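Equipment Review: Ridia Hand-Held Gripper, Pistol-Handle Model
Reviewed by Corina Leitner, Equipment Safety Office
Overall rating: Acceptable with conditions

The Ridia gripper is a hand-operated tool used to record grasping motions, which are later used to train robot arms. The operator holds it by a pistol-style handle and closes the jaws with a trigger. A marker card fixed to the top allows the software to follow the position of the tool. This office reviewed the product over 1,198 recorded grasps, most of them on towels and other household cloth. The review was extended in August after a fault that the supplier had not listed in its documentation.

The tool is comfortable to hold and needs little instruction. Operators were working without help within one session. The handle suits medium and large hands. Noémie Chauvin, whose hands are smaller, reported that she had to shift her grip to reach the trigger, and asked that a shorter handle be made available. The supplier does not offer one at present.

The fault concerns the trigger return. On a Tuesday afternoon, during work with a thick towel, the trigger stayed fully pressed after the operator had let go, and the jaws remained closed. The operator, Dougal Crichton, tried to free the cloth with his other hand. The jaws then opened and closed again without warning, pinching the tip of his index finger. The injury was minor and required no treatment beyond a cold compress. All units were withdrawn the same day.
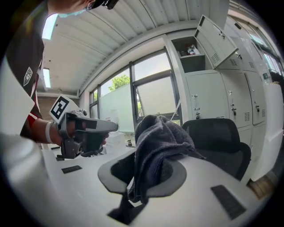

Inspection by Kirstin MacBrayne found lint packed behind the return spring. The housing has an open slot on the underside, and loose fibers enter through it each time the jaws close on looped cloth. Three of the units inspected had the same buildup. The manual calls for cleaning every 1,000 grasps. In our use with towels, the trigger became noticeably slow after 300.

The supplier replied promptly and sent slot covers at no charge. The covers fit well and have reduced the buildup, but they make the spring harder to reach for cleaning. The manual has not been revised.

The gripper may be returned to use under the following conditions:

Fit the slot cover before any work with cloth.
Clean the return spring every 300 grasps and record the date on the unit log.
If the jaws fail to open, set the tool down and release them with the side lever. Do not pull the cloth free by hand.
Report any slow trigger to Nives Cocco before the next session.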